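# Covering Three Walls Around a Worktable in a Herringbone Pattern

Posted by Siu-fong Hung, March 18, 2018

A black and light-gray herringbone looks good behind a plain white tabletop, and it is harder to hang than stripes or dots. The zigzag has to cross two inside corners without a break.
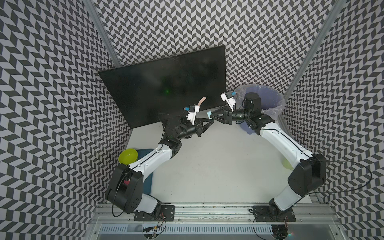

The instructions cover a left wall, a back wall and a right wall with a table between them. They work for peel-and-stick sheets, pasted paper or thin printed board. Where the steps differ, I say so.

## What you need

- Patterned covering, with extra for matching
- Tape measure and a long metal ruler
- Utility knife and a pack of new blades
- Small level
- Soft pencil
- Plastic smoother or a folded cotton cloth
- Masking tape
- Paste and brush, if your covering isn't self-adhesive

Buy everything at once and check the batch number on each package. Li-hua Chiu bought her last two sheets a month after the others and the gray came out a shade warmer. It shows most in the evening with a lamp on.

## Measure the walls

Measure the width of each wall at the top, in the middle and at the bottom, and write down the widest number. Do the same for the height at both ends. Small enclosures go out of square easily, especially ones built on metal posts.

Then measure the pattern repeat. On a herringbone, start at the point of one zigzag and measure straight up to the next point that looks exactly the same, with the same color on the same side. People often stop one row short and end up with black meeting black. Mine repeats every 8 inches.

To work out how much to buy:

1. Take the wall height and round it up to a full number of repeats.
2. Add one more repeat for trimming.
3. Divide the total width of all three walls by the width of one sheet and round up.
4. Multiply the two results.

My back wall is 60 inches wide. I cut 17 lengths for the whole job and had one left over, which I kept for repairs.

## Prepare the surface

Wipe the walls down with a damp cloth and a little dish soap, then rinse and let them dry overnight. Fill dents and old screw holes. Sand the filler flat and wipe away the dust. Glossy paint should be scuffed lightly with fine sandpaper or the sheets will lift at the edges within a few weeks.

If you can take the wall panels out of the frame, do it now. Covering a panel flat on the floor is much easier than reaching over a table. Number the backs in pencil and mark which way is up.

If the panels have to stay in place, cover the tabletop with cardboard. White tops pick up knife marks and paste.

## Mark the center

Find the center of the back wall and draw a light vertical line from top to bottom with the level. Don't trust the edge of the wall or a post for this.

Decide whether a point of the zigzag or the middle of a slanted tile should fall on the line. Hold a sheet up with masking tape and step back. I lined up a point. It gave me nearly equal pieces at both ends of the wall.

Draw one level line across all three walls at the height where the top of a repeat should sit. Every sheet gets matched to this line, including the ones on the sides.

## Hang the back wall

1. Put the first sheet against the center line. For peel-and-stick, pull back only the top few inches of backing to begin with.
2. Smooth from the middle outward and work down slowly.
3. Check the pattern against the level line before you press the edges.
4. Butt the second sheet against the first. Match the zigzag at eye level, then check the top and bottom.
5. Work out to one corner, go back to the center and do the other side.

Do not stretch a sheet to make it meet its neighbor. It will shrink back and leave a pale line. If a match is off by a hair, put the error near the bottom of the wall, where the table and whatever stands on it draw the eye away.

## Turn the corners

Corners take the most time – allow as long for the two of them as for the rest of the back wall.

For bare corners with paper or film, cut the last sheet so that it wraps onto the side wall by half an inch. Press it well into the corner with the smoother. Hang the offcut over that half inch on the side wall, starting from a fresh vertical line, with the pattern matched as closely as the overlap allows.

For corners with a metal post, stop the sheet at the post on each side. Trim with a new blade and hold the ruler against the metal. The pattern should carry on at the same height on the far side, so check it against the level line again.

Printed board won't bend. Cut each piece to the exact width and let the back wall pieces run into the corner first. The side pieces then close against them.

Levente Bárány does his side walls as a mirror image, with the zigzags on the left and right running the opposite way from each other. That works too, but you need to plan it before cutting.

## Trim and finish

Leave the extra at the top and bottom until all three walls are up. Trim the top first. At the bottom, cut flush with the tabletop or leave a small gap if the top needs to come out for cleaning. Change the blade often. A dull one drags the covering and leaves white fuzz along the black tiles.

Go over every seam with the cloth. Bubbles in film can be pricked with a pin and pressed flat. With paste, wipe the extra away while it is wet.

White edges at a seam can be touched up with a black felt-tip pen. Test it on a scrap first – some inks dry purple.

## Cleaning

Dust the walls with a dry cloth. Fingerprints show more on the black than on the gray, and a barely damp cloth takes them off most coverings. Keep water away from the seams for the first two weeks.

Save the leftover length rolled with the pattern side out, and write the batch number on the back.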